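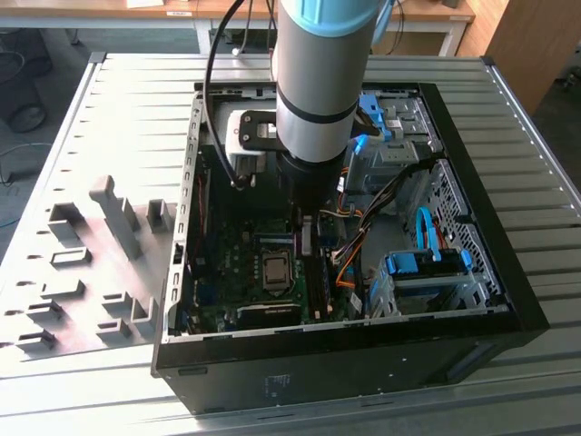
Girton parish wrote to the list in September:

> We have used the daily reading sheet since Lent, and most of our
> groups are glad of it. The difficulty is the length of the passages.
> Several of our older members tell us that they finish the reading
> and have no time left to pray about it. Could the passages be
> shortened, or could the written reflection be dropped on the longer
> days? We would also like to know whether groups may keep to one
> translation, as the change between the Gospel readings and the
> Psalms has caused some confusion.

Dear friends in the four parishes,

Thank you to Girton for this message, and to those who replied to it privately. The questions have been considered at the Zuvholm office, and the following is sent to the whole list so that all groups are working from the same guidance.

On the length of the passages. The current plan takes each group through the Gospel of Luke from beginning to end. It was drawn up so that no parable would be divided between two days, and this has made some readings long. The story of the lost son in chapter 15 is the plainest case. We do not wish to divide it, for the anger of the elder brother is part of what Jesus is saying to those who complained about the company he kept, and a reader who stops at the feast has heard only part of the answer.

We do accept that the teaching sections can be shortened. From the start of Advent, no reading outside the parables and the Passion will be longer than 16 verses. Chapter 12 will be spread over more days than before, and the revised sheet will show the new divisions. Groups that have already passed this point need not go back.

On the written reflection. The four headings (Scripture, Observation, Application, Prayer) are offered as a help to the reader. They are not a requirement, and no member should feel that the day's reading is incomplete if the page is blank. Where time is short, we ask that the prayer be kept and the observation left out. A single sentence of prayer, written or spoken, is enough. Leaders may wish to say this aloud at the next meeting, as some members are reluctant to ask.

It has also been put to us that a number of people read the sheet in the evening, although it is headed "Morning Reading." The heading will be changed to "Daily Reading." Members should feel free to use whatever hour is quiet in their own homes.

On translations. A group may keep to one translation throughout, provided that its leader has a second at hand for comparison. The sheet changes translation for the Psalms because the version used there is the one sung in our churches, and members know it by heart. We see no harm in a group choosing otherwise. Where the verse numbers of a Psalm differ from one Bible to another, please follow the numbers printed on the sheet and give the opening words of the verse when reading aloud.

Two further matters have come from Marchuk and Lakden.

Marchuk asks whether the groups might read the sending of the disciples in chapter 10 on the same day across all the parishes. This seems a good suggestion – the passage speaks of workers sent out two by two, and it would suit a joint evening of prayer. Leaders will notice that some Bibles give the number sent as 70 and others as 72. Both readings are found in the old manuscripts, and a short note on the difference will be printed at the foot of the sheet. The joint evening is proposed for 7 p.m. in the church at Marchuk, on a date to be agreed among the leaders.

Lakden asks for a sheet in larger type. This can be supplied, but it runs to 2 pages for each week in place of one. Please let the office know how many copies are needed before the end of October. The wording and the order of readings will be the same as in the ordinary sheet.

Replies may be sent to the list if they are of general interest. Matters concerning a particular member or household should be sent to the office address only.

With every blessing in the work of your groups,

Office for Parish Study
Zuvholm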